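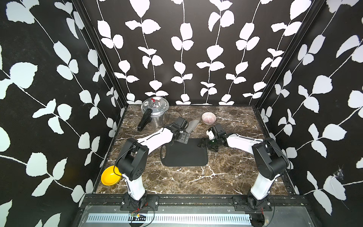 Why Clelia's left arm kept going limp: term project report, Meireles teaching lab

So my project was meant to be about timing. The plan I handed in at the start of term said I'd get Clelia (our two-armed kitchen cell) to do a set of bench chores with both arms sharing the work, and then I'd write up how much faster it got as I tidied the motion plans. I did do some of that, and it's near the end, but most of this report is about a fault in the left arm that ate five weeks of my life and ended with me knowing far more about crimp connectors than I ever wanted to.

The set-up

If you've done the second-year robotics unit you'll know the cell already. Both arms are bolted to the black rail along the front of the bench and reach in over the brown marble-look top, and there are walls on three sides with that leafy wallpaper on them. Each arm has a wrist camera. The props live on the bench: the pressure cooker in the back left corner, the yellow bowl at the front left, the little striped bowl at the back, a cutting board in the middle, and the cleaver. Everything runs through Plornis, the scheduler the lab wrote a few years back, which decides which arm moves when and keeps a log of every joint.

My chore list was called Porkberg. Don't ask, it was the name of the folder and it stuck. Porkberg has the arms wipe down the board with a folded cloth, pass small items from one gripper to the other, and move the cleaver off the board and back again. The cleaver is blunt, by the way. The lab ground the edge off before it ever went in the cell, and I checked it with my thumb on the first day and again after every incident, but it's still a good-sized lump of metal and I'd rather it didn't land on anything.

What went wrong

The first time it happened I thought I'd bumped the stop button. The left arm was partway through lifting the cleaver and it just sagged. It wasn't a crash or a jerk, more like someone falling asleep on a bus. The elbow sank, the wrist followed, the blade touched down on the board with a clunk, and then the arm woke up again and tried to carry on from where it thought it was. That last bit was the scary part! It shoved the cleaver sideways across the board before Plornis noticed the position error and stopped everything.

I wrote it down as operator error and started again. Then it did it again two days later, when I was standing well back with a coffee in my hand and definitely not touching anything.

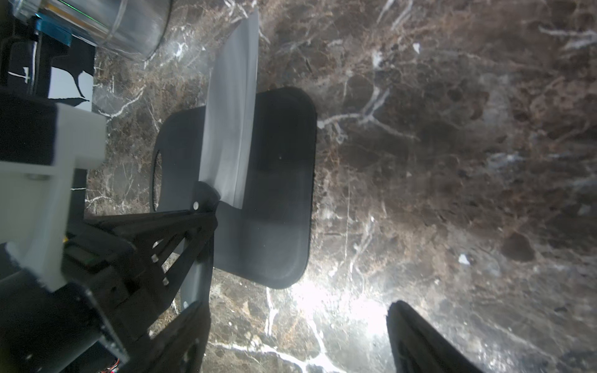
My supervisor's advice was to stop running the cleaver part straight away (fair) and to keep going with the softer chores while I worked out what was happening. So for the next stretch Porkberg was only wiping and passing, with nothing in the grippers that I'd mind being dropped. I also moved my chair so I could reach the stop button without leaning over the rail, which I'm embarrassed to say I hadn't been able to do before.

By the end of that stretch I had 62 complete runs in the log, and the left arm had sagged in six of them. The right arm had never done it once. That sounds like a tidy clue, but it took me ages to use it properly. I kept thinking about software, probably because software is the part I'm comfortable with.

Things I blamed that weren't to blame

First I blamed Plornis. There's a watchdog in it that cuts power to an arm if the messages get too far apart, and I figured my code was hogging the computer and the watchdog was tripping. I turned my logging right down, closed everything else on the machine, and got another sag that same afternoon.

Then I blamed heat. The left arm does more of the lifting in Porkberg than the right does, and its elbow motor has to hold the forearm out flat for a long time during the wipe. I added a rest pose between chores and made the arm sit in it for 15 seconds every time. All that did was make the runs longer. The motor temperatures in the log had been boring the whole time, and I should have looked at them before I changed anything.

Then I blamed the payload, which was silly, since a couple of the sags were with a folded cloth in the fingers and a folded cloth weighs next to nothing. I only mention it so that you get the full picture of how I spent October.

Reading the log properly

What finally got me somewhere was lining up all the sags on one plot. I'd been reading each one by itself, as a little story about what the arm was doing at the time, and they all looked different. One was a wipe, one was a pass, a couple were just the arm going back to rest. But when I plotted only the joint angles, ignoring which chore it was, they bunched up. Every sag started with the left base turned well in towards the middle of the bench and the elbow low. In other words, reaching across.

The other thing on the plot was the gap. Every motor in the left arm goes silent at the same instant, there's a hole in the data, and then they all come back together. The longest hole was 365 milliseconds. A single bad motor wouldn't take all its mates down with it, so it had to be something they all share, and what they all share is the supply lead at the base.
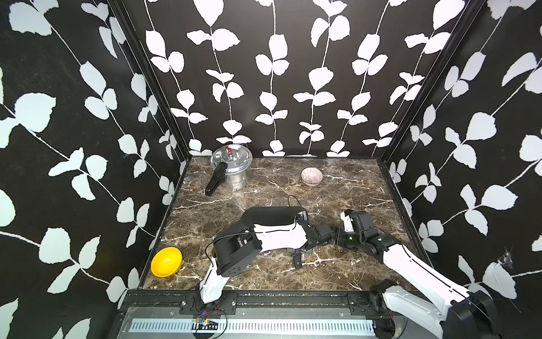
I tested that the low-tech way. With the arm powered but set to hold still in its rest pose, and me standing off to the side with a hand on the stop button, a lab tech used a plastic rod to nudge the thin wires where they drop down from the left base to the little board at the front. Most nudges did nothing. Then one of them, downwards and a bit to the left, and the whole arm flopped. We did it a few more times to be sure, and I may have cheered.

Once the power was off and the lead was out we could see the problem. One crimp in the connector hadn't gripped the bare wire. It had been closed over the insulation, with just a few strands making contact underneath. When the base turned inwards the wires pulled tight, the strands let go for a moment, and then they touched again when the arm dropped and the slack came back. Which explains why it always woke up again by itself and why I could never find it dead when I went to look!

The fix

The lead got remade with fresh crimps and a bit more length, and it's now tied to its own anchor so that turning the base doesn't tug on the connector. I did the anchor twice. The first time I tied it too close and it rubbed on the mounting plate. We remade the right arm's lead as well while we had the tool out, though that one was fine.

The bigger change is in what happens after a dropout, and that's the part I'd argue matters more. Plornis used to let an arm pick up its old target as soon as the motors answered again. That's how the cleaver got shoved across the board. Now if any arm goes silent for even one message, both arms freeze, the target gets thrown away, and a human has to press resume. It's annoying when you're in a hurry and I've already had a complaint about it from another project group. I'd still leave it in.

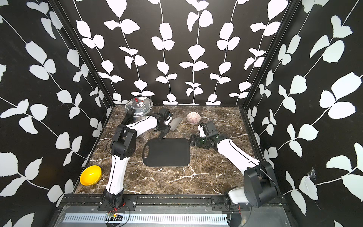 With both changes in, I was allowed to put the cleaver back in the chore list. I ran the reach-across poses on purpose, over and over, first with an empty gripper and then with the cloth and then with the cleaver held low over the board. No sags so far. I'm not going to claim it's cured forever, because the fault used to go quiet for days at a time and I only had what was left of November to test in.

The timing results, such as they are

Sharing the chores between the arms does help, but most of the gain came from one thing, which was letting the right arm start moving into place for a pass before the left arm had finished its own move. Everything else I tried was small enough to get lost in the normal wobble between runs. The rest poses I'd added for the heat theory are gone again. The plots are in the appendix, and I've left out every run from before the new lead went in, since I can't tell which of those had tiny dropouts that were too short to show as a sag.

For whoever gets Clelia next

Check the leads at both bases before you switch on, with your eyes and then with a gentle tug. Sit where you can reach the stop. Leave the cleaver out until you've watched the arms do the same moves empty. Read the motor temperatures before you decide something's overheating. The spare crimps are in the second drawer under the soldering bench, and the good crimp tool is the one with tape on the handle. Please put it back there, as I spent most of a morning looking for it.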